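Flinham Parts Room: Sorter and Bench Assembler, part time

Posted 4/6/03

We are looking for one person, possibly two if they can stand each other, to sort, match and fit small metal parts at our Flinham workshop. The job is part time, 17 hours a week, spread however you like as long as some of them happen in daylight.

Here's the situation. Last December we bought the leftover stock of Dokau, a repair outfit that was closing its doors. The price was good. The price was good because everything had been stored in coffee cans. We now own 75 of these cans, filled with gears, plates, washers, shafts, collars, springs, and one set of house keys. The labels on the cans were written by someone with great confidence and no interest in what was inside. "Gears, small" has been mostly hinges so far.

Your job would be to empty the cans, one at a time, and turn them into something a customer could order from. You'd clean each part, measure it, work out what it belongs to, and put it in a drawer with a label that tells the truth. When you find parts that go together, you'd fit them up on the bench to check, then take them apart again and bag them as a set. Some people find that last part heartbreaking. We'd like to hire someone else.

The work happens at a big table covered in dark gray cloth. We tried bare wood and spent a good part of each day on our knees with a flashlight. Cloth keeps a dropped gear more or less where you dropped it. Please don't shake it out over the floor, and please don't eat powdered donuts over it. There is a history there.
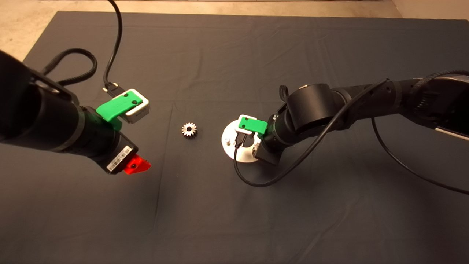

A loose gear and a round metal plate on the bench cloth.

What a normal shift looks like: you come in, hang up your coat, and pick a can. Tip it out slowly. Big pieces go to one side, anything round goes to the other, and anything you don't recognize goes in the blue tray, which is always full. Gears get their teeth counted and the bore measured. Plates get checked for flatness and for holes in places where holes shouldn't be. Everything gets written on a card in pencil. We do have a computer, and the cards get typed into it on slow afternoons by whoever loses the argument.

A good share of the stock fits the old Varma kitchen scales and the Furno oven timers, which people keep repairing long after it makes sense to. You don't need to know either one before you start. After a month you will know both much better than you wanted to, and will start turning other people's scales over at dinner to look underneath.

You should have:

Decent close-up eyesight, with or without glasses
Hands that can pick up a small washer on the first or second try
The ability to read calipers, or to learn by lunchtime on your first day
Handwriting another human can read
Patience, and some way of keeping it up after three o'clock

Nice to have: any time spent fixing clocks, sewing machines, bicycles or typewriters. A history of doing jigsaw puzzles with pieces missing would also count. If you once took apart your parents' toaster, tell us, and tell us whether it ever went back together. Either answer is fine but we'd like to know.

You should not apply if you need music at all times, if you believe that two parts are "close enough," or if you are hoping the job will lead to travel. The drawers are at the far end of the room.

Pay is $8 an hour for the first month and goes up after that if we both want to carry on. There are 2,000 drawers to fill, so the work isn't going to dry up soon. You get a decent chair, a good lamp, coffee that has been described as "hot," and a key to the side door. Parking is in the back. The spot by the dumpster is taken, by the dumpster.

To apply, write us a letter. A page is plenty. Skip the paragraph about being a team player and tell us about something small that you fixed, or sorted, or ruined. Drop it through the mail slot at the Flinham workshop or leave it at the parts counter. We'll ask the people we like to come in for an hour, paid, and do half a can with us. Bring your reading glasses if you use them. If the house keys turn out to be yours, bring some proof and you can have them back.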